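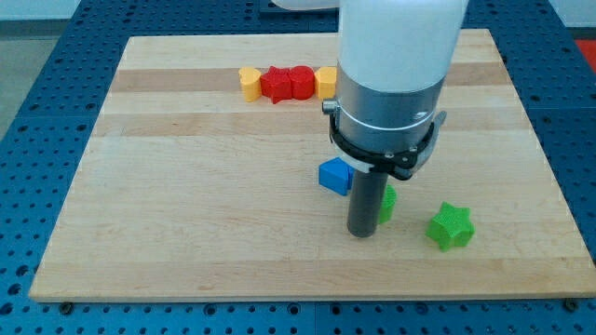
April 23, 2024

Second batch of lemon curd. First one split at the butter stage, so I dropped the heat and added the butter in two parts. Yield 591 g after straining. Set is softer than November's but it holds a line when a spoon is dragged through.

Sugar cut slightly; Tincuța Radu found the last jar too sweet and I agree with her. Zest went in before the eggs, strained out at the end. Two jars to the fridge, the rest into the tart shell. Blind bake needs longer next time, the base was pale.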